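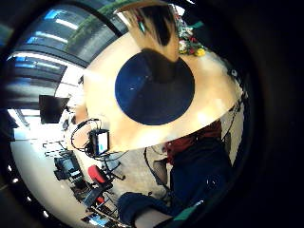

**Facilities and Shared Spaces – Minutes, May**

Meeting opened at 4:20 in the Illberg room. Minutes of the last meeting were approved with one correction: the cleaning contract is with Vandeteck, and Sorkach does the windows only.

**1. Round table**

The wood table with the dark blue center stays where it is for now. The sales team had asked to swap it for two rectangular ones so that more people can sit facing the screen. Against this, the round table is the only one on the floor where a group can talk without someone at the far end missing half of it. Agreed to keep it and look again when the lease on the side office is settled.

The wood ring needs oiling. Chaudhary quoted for this together with the two benches at the entrance, and the quote was accepted. The blue center is not to be oiled. It gets a damp cloth and nothing else – the spray cleaner from the kitchen leaves streaks.

**2. Flowers and table items**

The red, white, pink and yellow flowers were liked and there were no objections to keeping flowers on this table. Request from the front desk that they stand near the rim, as they do now, so the middle is free for papers and laptops. Anyone who books the table for a lunch should move them to the window ledge and put them back afterward.

Flower budget stays at $40 a month. A proposal to raise it was not seconded.

**3. Hanging greenery**

The green strip under the ceiling lights was discussed at some length. Dust is the main complaint. Vandeteck does not clean above door height under the present contract and wants a separate visit for it. Action: office manager to get a price for two visits a year.

A second strip on the kitchen side was suggested. Left open until the price is in.

**4. Lights and glare**

The window side is very bright in the afternoon and people at the table have trouble reading the wall screen. Options were blinds, film on the glass, or turning the screen a little. Blinds preferred. Sorkach will be asked to measure up on their next visit.

Until then, the row of ceiling lights nearest the windows can be switched off after lunch. The switch is the lower one by the door. Please don't use the upper one, it takes out the corridor as well.

**5. Bookings**

Bookings over two hours need to go through the front desk. The 20-minute gap between bookings was kept, though two people present thought it too long.

**6. Any other business**

Lost property box is full again and will be emptied at the end of the month. The kitchen tap still drips – reported twice, to be reported again.

Next meeting in the same room, same time. Closed at 5:05.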